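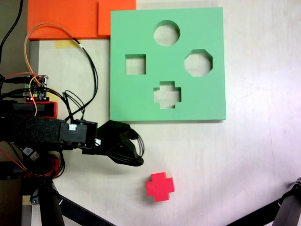
*The arm, the board and the red cross on the bench at Trastero.*

**To:** Bernadette Yazzie, Mundidville Small Tools Fund
**From:** Chih-ming Yang and Anika Dunleavy
**Date:** Friday, September 9, 2022

Dear Bernadette,

You asked for one page and no adjectives. We've managed the page.

**Money.** Of the $2000 you gave us, $1106 is spent, mostly on servos, and a further $381 is promised to Paquette for the power supply and a set of spare gripper fingers. The spare fingers weren't in the January budget. Neither was breaking the first ones. Receipts are in the shared folder, including the one that went through Anika's wash.

**The build.** The arm is up on its stand and moves when told, generally in the direction we told it. We still call it Zevley, after the street where Ignacio found the stand. All the joints hold position under load except the wrist, which sags a little after an hour and has been reprinted twice. The cabling is long because we bought it before deciding where anything went. Shortening it is on the list, below the wrist.

**The task.** We promised you a shape sorter, and we have stuck to it: foam board, foam pieces, one arm. The cross is the hardest of them, so naturally we started there. A circle will forgive you any angle you like. The cross has to be turned to match its hole before it goes anywhere near it, and a few degrees out is enough to leave it sitting on top of the foam, looking pleased with itself.
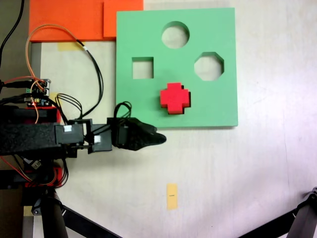 Most of our evenings go into those few degrees. Wanda Achterberg rewrote the wrist rotation in August, and the arm now makes a second attempt when the first one misses - previously it let go and went home, like the rest of us.

**Late or missing.**

- Wrist bracket, third version: 2 weeks behind.
- Emergency stop: bought, not wired. For now it's the switch on the power strip, and whoever is closest.
- Written build guide: Ignacio Baptiste has a table of contents.

**Next.** Fit the bracket, wire the stop, then move on to the octagon. We'd like to keep the unspent balance until January if the fund's rules allow it. Please let us know either way before we order from Paquette.

Chih-ming and Anika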